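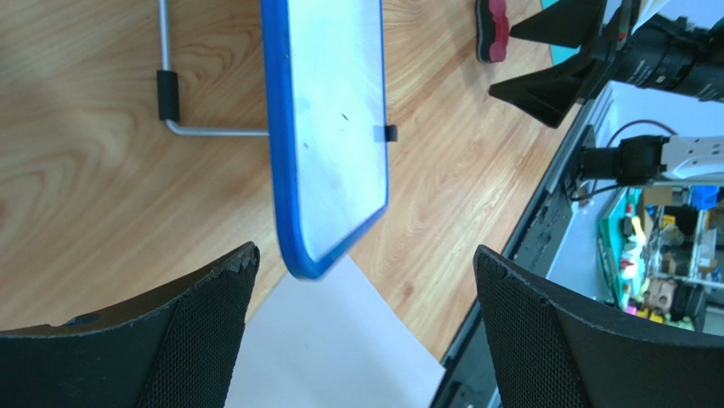
Notau Twin-Arm Bench Cell
Setting up, routine care and repair

Part 1 of the support pages for the Notau Twin-Arm Bench Cell, supplied and serviced from Husevville

Overview

The Notau Twin-Arm Bench Cell is a tabletop handling station for laboratories, training rooms and light assembly departments. It consists of two arms which share one wooden working surface, each fitted with a two-finger gripper and a small camera at the wrist. The cell is intended for tasks with ordinary objects such as stationery, small tools, packaging and light boards on stands.

These pages are written for the person responsible for the cell on site. They cover the gripper fingers, the wrist cameras, the cables and the work surface. Repairs to the joints and to the power supply are carried out by the Notau service workshop and are not described.

Scope of supply

Bench Cell, order number 2163
Two arms with wrist cameras
Two finger sets, fitted
One spare finger set, ribbed, rounded tip
Control unit with power lead
Hex key and thread-locking compound
Sproģis cable clips, one bag
Drillis alignment card, printed on both sides

The table top is supplied separately. Customers who provide their own should choose a surface with a matt finish, as a polished one reflects the room lighting into the wrist cameras.

Before starting work

Switch off the control unit at the rear and wait until the indicator has gone out. The arms will settle under their own weight when power is removed, so they should first be sent to the rest position from the control panel. If this is not possible, a second person should support the arm while the unit is switched off.

Remove loose items from the reach of both arms. Papers, erasers and small boards may stay on the table during camera checks, but must be cleared before any finger is unscrewed.

Gripper fingers

The rounded fingers have a textured surface with fine ribs. Grip depends on these ribs being clean. Dust from paper and card collects between them and should be brushed out with a dry, soft brush at the end of each working day. Marker ink may be taken off with a cloth dampened with water and a little washing-up liquid. Solvents must not be used -- they harden the surface and shorten its life.

Fingers should be inspected after every 2000 grip cycles. The count is shown on the maintenance page of the control panel. Replace the pair if the ribs have worn flat at the tip, if there is a split at the base, or if the two tips no longer meet evenly when closed.

To replace a pair:

Open the gripper fully from the control panel, then send the arm to rest and switch off.
Support the finger with one hand and remove the two screws at its base.
Wipe the seat clean. Any grit left there will tilt the new finger.
Fit the new finger, apply one drop of thread-locking compound to each screw and tighten by hand.
Repeat on the other side. Fingers are always replaced in pairs.
Switch on and run the closing check.

The closing check moves the gripper slowly from open to closed 3 times and records the closed position. If the readings differ, the panel shows code 484. In most cases a screw has been left loose or the seat was not properly cleaned. Should the code return after a second attempt, take the arm out of use and contact the workshop.

Wrist cameras

Each camera looks along the fingers towards the table, and both fingertips should be in view when the gripper is open. It is normal for objects close to the lens to appear soft. Adjustment is needed only if one fingertip has moved out of view or if the table itself appears blurred at working height.

Clean the lens with a dry lens cloth. Place the alignment card flat on the table, bring the gripper to the height printed on the card and compare the live picture with the outline on the panel. The camera bracket is held by a single screw. Loosen it by half a turn, correct the angle and tighten again. Repeat the comparison afterwards, because the bracket tends to shift slightly as the screw is tightened.

White paper and whiteboards can cause the picture to darken as the camera compensates for them. Where the work involves such items, set the exposure by hand with the item in place.

Cables

The cables at the wrist and along the links must have enough slack for the full turn of each joint. With the unit switched off, move each joint by hand from one end of its travel to the other and watch the cable throughout. It should form an open curve and should not be drawn tight or trapped against the table edge.

Clips are fastened to the links only, never across a joint. Replace any clip that has lost its spring. A cable with a flattened or whitened section should be changed even if the arm still works normally.

Table edge and mountings

Check the mounting bolts in the first week of use and once a month thereafter. An arm that has worked loose usually shows itself by missing small objects always to the same side. After any bolt has been tightened, the alignment check must be repeated for that arm.

Keep the area beside the table free of anything that an arm could reach. Trays and boxes may be stored nearby if they are outside the working limits set in the panel.

Spare parts and service

Finger sets, camera brackets, clips and alignment cards can be ordered from the Husevville parts counter. Please quote the order number of the cell and state whether the part is for the left or the right arm. Arms returned for repair should be sent with fingers removed and with a note of any code shown.

The workshop is closed for stocktaking in August. Parts orders are still accepted during that period -- repairs are resumed in the order in which they were received.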